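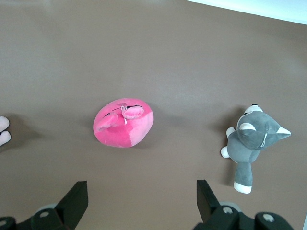

Pink plush toy on a tabletop.

The girth sensor is coming to Kelbridge, and I have some questions

Anyone who had a horse entered at the Kelbridge fall show got the same email I did. Starting next season, the Witovano barrel series will "encourage" every entered horse to run with a Pernitow sensor clipped to the cinch. The sensor gives the horse a soundness score out of 100 after each run. The score goes to your phone, to the show office and, if you read down to the second page of the entry form, to Pernitow.

I've been running barrels long enough to remember when magnetic boots were going to fix everything, so take that into account. I also lost a good gelding to a suspensory that I should have caught earlier, and if a gadget had caught it for me I would have paid just about anything. I would like this thing to work. I have read everything the company put out, some of it twice, and I still can't tell whether it does.

Start with what it measures. The unit sits under the horse's chest and records movement in three directions. From that, the company says, it can pick up a change in how evenly the horse is traveling before a rider would feel it. On a straight line at a trot, I can believe that. Vets have used body-mounted sensors in lameness exams for years, and the good ones will tell you the sensor is an extra pair of eyes that still needs a vet behind it.

But a barrel run is no trot on a straight line. It's three hard turns and a sprint, one turn one way and two the other, in dirt that is deep by the rail and packed around the first barrel by the end of the night. The horse is uneven on purpose. Ask him to be even and he'll run through the second barrel and out into the parking lot. Whatever the sensor is comparing him to, it has to be his own normal run, in that kind of ground, going in that direction, with that rider. How many normal runs does it take to know what normal is? The brochure doesn't say. The woman on the help line told me "it learns as you go," and I'd call that a polite way of saying the first few scores don't mean much. Nothing on the app tells you which scores those are.

Then there is the number they lead with. Across the top of the brochure it says the system was "proven on 2441 runs." That's a lot of runs. On the back, in type I needed my reading glasses for, it says the runs came from 40 horses. I don't have a statistics degree, but I know the difference between asking a whole town a question and asking one street the same question over and over. If most of those horses were sound, and you'd hope they were, then what the company has is a big pile of recordings of sound horses being sound. What I want to know is how many went lame, how many of those the sensor flagged ahead of time, and how many it flagged that were fine. I asked for those in writing. I got back a very friendly note and the same brochure as an attachment.

The claim that will sell the most units is the one about early warning. Pernitow says the sensor can spot trouble "up to 6 days" before it shows. I'd ask everybody to spend a minute with the words "up to." One horse, one time, at the far end of the range, is enough to make that sentence true. It could be that the usual warning is an afternoon. It could be there usually isn't one. A warning of a few hours is still worth having, and I wish they would just print the typical figure and let us decide what it's worth.

I did get to try one. A friend at the Afridi barn has had two on loan, and she let me put one on my mare for a couple of weeks of practice. The clip is well made, I'll give them that. It didn't rub, the mare ignored it, and it held its charge through a long evening. The app was easy enough once I'd been talked through the login.

The scores were another matter. She scored well on a night when she felt flat to me and the clock agreed. She scored quite a bit lower on a night when she felt terrific. I had moved her cinch one hole between those two nights. I put it back and the score came up again. Now, maybe she really was a little off and it passed. I had her jogged out the next morning and neither of us watching could see anything, but then the whole pitch is that we wouldn't. That's what bothers me most about it as a customer. If the score is low and the horse goes lame, the sensor was right. If the score is low and the horse stays sound, you caught it early, so the sensor was right. I asked my farrier what it would look like if the thing was wrong, and he laughed and went back to his rasp.

If you do try one, mark your cinch hole with a piece of tape and use the same pad every time. The instructions mention "consistent placement" once, in passing, and it deserves a page.

Now the part that affects people who have no interest in gadgets. "Encourage" is a soft word. The entry form says that horses running with a sensor will be eligible for the sponsor's added money and horses without one will not. The sponsor is Pernitow. So you can run bare, and you can win, and you'll go home with a smaller check than somebody who ran slower and had the clip on. For the open riders that's a cost of doing business. For a youth parent who is already hauling on old tires and splitting a stall fee, it's a real bite, and I don't see anything in the email about loaner units for the kids.

I'd also like a straight answer on who sees the scores. The form says results may be shared "with event partners." Say you have a mare for sale, and she posts two low scores because the ground was slick and somebody else saddled her. Does the buyer get to see those? Does the insurance company? Can a show turn your entry away on the strength of them? I called the series office and was told there were no plans for any of that. I believe the person who said it. I'd still rather see it in the rules, where plans can't change over the winter.

There's a mirror image to that worry, and it's worse. What happens with a high score? I can picture it already. A horse comes out of the trailer a little short behind, the owner has hauled half the night to get there, and the phone says 94. Or pick whatever number you like. People hear what they want to hear from a machine, and I include myself. If we've got riders second-guessing what they feel through the saddle because an app says go, then we've made things worse for the horse, and the horse is supposed to be the reason for all this. Pernitow does print a line saying the score is "not a substitute for veterinary advice." So does the bottle my hoof oil comes in.

Some of you will say I'm being hard on a company that is at least trying, and one or two of you have already said so at the gate. Fair enough. Our sport gets criticized, often by people who have never cleaned a stall, and there is a case for showing that we take soundness seriously. I'd say there are ways to do that we already know work. Drag the ground more often. Put a vet at the in gate with the authority to pull a horse, and back that vet up when it's somebody important's horse. Witovano cut the number of drags between sections last summer to keep the evening moving, and I didn't get an email about that one.

So what would change my mind? I'd like to see the misses and the false alarms, written out plainly, by somebody who doesn't work for the company. I'd like to see a trial on barrel horses in competition, since as far as I can make out a good part of those recorded runs were done at home in one practice pen. I'd like the added money open to everyone for at least the first season. And I'd like a rule that says scores belong to the owner of the horse and go nowhere without a signature.

The series is taking comments until the end of November. There's a form on the Kelbridge site, under the entry forms, or you can hand a letter in at the show office, where they do read them. If you have used one of these, on barrel horses or anything else, please write in and tell them how it went, and copy this newsletter if you don't mind being printed. I would especially like to hear from anyone whose sensor flagged a horse that a vet then found something in. I've heard about two of those so far, and both times it was a friend of a friend's horse.

Entries for the winter buckle series are still on the old form. No clip needed, same fees as last year, and the office closes at 5 p.m.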